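Guidance > Footwear and Leather > Resoling

Replacing a worn sole on a cemented shoe

Reading time: 5 minutes
20 shares | 4 comments

This guidance has been prepared by the Golestani Repair Workshop, Stultmont, for members of the public who wish to replace the sole of a casual or sports shoe at home. It applies to shoes in which the sole is fixed by adhesive alone. Stitched soles and welted shoes are dealt with in a separate guide.

Before starting

Examine the upper first. A new sole should not be fitted to a shoe whose upper is cracked across the toe or torn at the heel, as the repair will outlast the shoe. Bend the shoe firmly at the ball of the foot and look for splits along the line where upper and sole meet.

Replacement soles are sold by length and by width. Measure the existing sole at its longest point and again across the ball of the foot, and order the nearest size above. A sole that is slightly too large can be trimmed. One that is too small cannot be used.

You will require the following:

- a pair of unit soles
- contact adhesive suitable for rubber and leather
- a blunt knife or flat scraper
- abrasive paper, coarse and medium
- a stiff brush for the adhesive
- a hair dryer or heat gun on a low setting
- a rubber mallet
- masking tape and a soft pencil

Work in a room with an open window, and keep adhesive away from any flame. Gloves should be worn throughout.

Removing the old sole

1. Warm the edge of the sole at the heel until the adhesive begins to give. Keep the heat moving. Foam midsoles will shrink if heated in one place.

2. Insert the scraper at the heel and work slowly towards the toe, warming each section as you reach it. Do not pull the sole away by hand, as this may tear the lining board.

3. Scrape off the remaining adhesive. Old material left in the hollow of the arch is the most frequent cause of failure in the repairs returned to the workshop.

Preparing the surfaces

4. Place the shoe on the new sole and draw lightly around it in pencil. Apply masking tape to the upper just above this line.

5. Roughen the bottom of the shoe and the inner face of the sole with coarse paper, then with medium. The shine should be gone from every part, including the inside of the raised edge.

6. Brush away the dust and wipe both surfaces with the cleaner recommended by the adhesive manufacturer. Allow them to dry fully.

Bonding

7. Apply a thin, even coat of adhesive to both surfaces. Leave for 20 minutes, or for the period stated on the tin where this differs. Porous leather will usually need a second coat.

8. Warm both surfaces gently. Set the toe in position first, then the heel, and lower the middle last. Contact adhesive grips at once and the sole cannot be moved afterwards.

9. Strike the sole all over with the mallet, beginning at the centre and working outwards. Press the edges by hand for 60 seconds on each side.

10. Remove the tape and trim any overhang with a sharp knife held away from the body. Leave the shoes overnight before wearing them.

Further help

Questions on the choice of adhesive may be addressed to Kamran Bahrami at the workshop counter. Printed copies of this page are available on request under leaflet number 774. 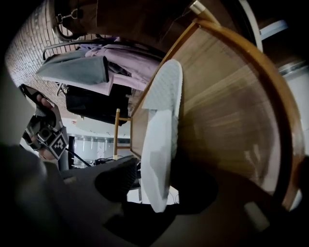
Worn soles should be kept until the new pair has been fitted and walked in, as they provide a useful pattern should further trimming be needed at the toe or waist.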